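Good Practice in the Laundry Cell: Gallery

The Mirnen test room follows the Kevside handling rules for mobile arms working near household machines. The rules were revised in November by Minoru Hosoda and Ľubomír Procházka and apply to anyone running a task in the room.
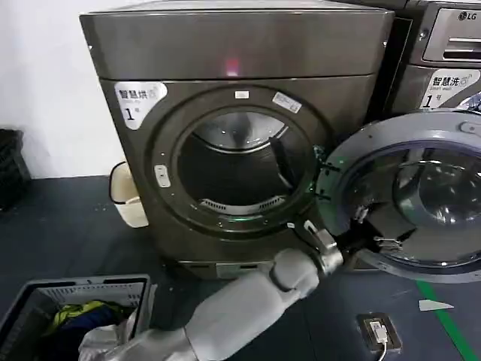
Rule 6: Doors
The gripper meets the dryer door at the rim, near the latch area, and stays off the glass. Force on any door is limited to 30 newtons. If the limit trips, the arm stops where it is and the operator moves the door by hand.

Machine labels
Each machine carries a number on a white sticker. The dryer and the washer beside it are both number one, so log entries must give the type as well as the number. "Unit 1" alone is not accepted.

Baskets
A basket may stand within reach of the arm. Plan the path so the forearm clears the clothes as well as the basket edge. Loose sleeves and straps go inside before the run starts.

Floor
Keep power cables out of the base's driving path and check the outlet box before each run. Pick up paper scraps, lint and tags. Green floor lines are not to be covered.

Records
Write down every stop, including the ones that clear by themselves. The log held 294 entries at the last review, and a full check of the arm is due at 400.

Questions about the rules go to Ľubomír Procházka. Requests for changes go to Minoru Hosoda in writing.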